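# Hidar Artificial Stem Set

Maintained by the Wirkwood display materials group. Current release: version 2.

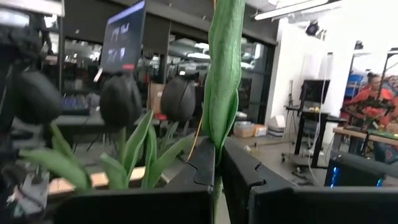

The set covers artificial flowers and foliage used in the Draltton arrangement work, with emphasis on tulips and single fabric stems. It is intended for staff and outside partners who study how flexible decorative items are sorted, placed upright and arranged in rows.

## Contents

- `stems/`: 1371 records of individual stems
- `arrangements/`: 2498 records of grouped stems
- `labels.csv`: item type, bloom color, leaf color, surface texture

Bloom state is recorded as `open` or `closed`. Very dark blooms are labeled `dark` unless the supplier's sheet gives a color name. Crinkled fabric stems are labeled separately from smooth plastic ones.

## Handling of Items

Stems are stored upright. Leaves are fanned outward by hand before an arrangement is recorded. Items with torn leaves are withdrawn and listed in `withdrawn.csv`.

## Known Limitations

Tulips are overrepresented. Wire is not labeled as a separate item in version 2. Leaf color was assigned by eye under indoor lighting, and pale greens may be inconsistent between sessions.

## Access

Requests are submitted through the Tomaszewski archive desk. Approved access lasts 90 days and may be renewed in writing.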